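Last updated: April 2023

Rosora classroom simulator: is it worth the money for a school club?

Our robotics club has 15 members and one working arm, and the arm spends a good part of every term in bits. So when Stovberg offered schools a licence for Rosora, its pick-and-place simulator, I could see the appeal. Every pupil gets an arm on their own screen. Nothing snaps and nobody queues. The price was £630 for the year, which is most of what we have.

We used it for 8 weeks with pupils in Years 9 and 10, preparing for the food handling round at Zirier, where teams have to move fruit between plates without dropping or bruising it. I went in doubtful and have come out a little less so, but I would not tell another school to rush.

Setting up

Installation was slow on our machines and the first login failed for half the room. The guide assumes you are allowed to install things on a school network, and I am not. Once our technician had sorted that out it ran well enough on the newer computers. On the older ones the arm moved in jerks, and a pupil who is trying to learn why her code overshoots does not need the screen overshooting as well.

The block editor is good. The text editor is fine too, although error messages come out in a tiny grey box and say things like "motion invalid" with no clue which line is to blame. My quicker pupils learned to comment out half the program and try again. The slower ones put their hands up, and kept them up.

The fruit

Stovberg makes a lot of how real the objects look. They come from an add-on called the Juška pack, included in the school licence, and I will give credit here. The mango is very well done, green going to red-orange down one side, with tiny yellow dots all over the skin. It is a bit lopsided, as a mango should be. Several pupils had never had to pick up anything in a simulator that wasn't a cube, and choosing where to grip a fruit with a shoulder on it made them think properly about shape for the first time.

But looks are the easy part to sell. What I wanted to know was how it behaves when you squeeze it, and there the answer is disappointing. In our version you can close the gripper as hard as you like and the mango takes no harm. It either stays held or slides out. There is no score for bruising and no setting for ripeness that we could find. For a contest that takes marks off for damage, that is a big hole. Our best team had a program that worked every time on screen, and when we ran it on the real arm with a soft pear it left 2 deep dents and pear juice on the bench.

The lighting is also very kind. Plain pale surface, white plate, hardly a shadow. Our workshop has strip lights and a window, and the colour-finding code that did so well in Rosora lost the fruit completely on a sunny afternoon. You can change the light in the settings, but it took us until the last session to find the menu, and the worksheets never mention it.

The worksheets

Thin. They are pitched at a younger age than the software, and the last few are the same task with a different fruit. I wrote my own from week three. If you are new to this and counting on the lesson plans, look at the samples before you pay.

What it did for the club

More pupils wrote code than in any term before, I can't argue with that. The quiet ones in particular got on with it. Whether they learned to handle fruit with a robot is another matter, and I suspect they mainly learned to handle Rosora. I'd like to see the price halved and some kind of grip force limit added before I renew in December. If you have no arm at all, it may be worth a go. If you have one, buy spare motors first.
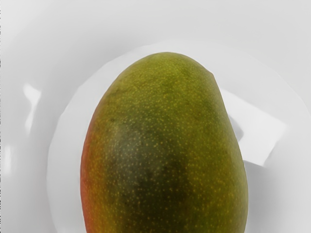 Helen Marwood
Design and technology teacher, robotics club leader

Reader comments

We had the same trouble with the older computers. Turning the shadows off helped a bit.

You can't blame a simulator for your pear. Did you measure the grip force on the real arm first?

Is the licence per school or per computer? Their website isn't clear and I've had no reply to my email.

My son was at Zirier last time and half the teams had used this. The fruit still ended up on the floor.

Related
Cheap grippers for school arms compared
Getting ready for Zirier: what the judges look for
Block code or text code for Year 9?
Servo repairs with a small budget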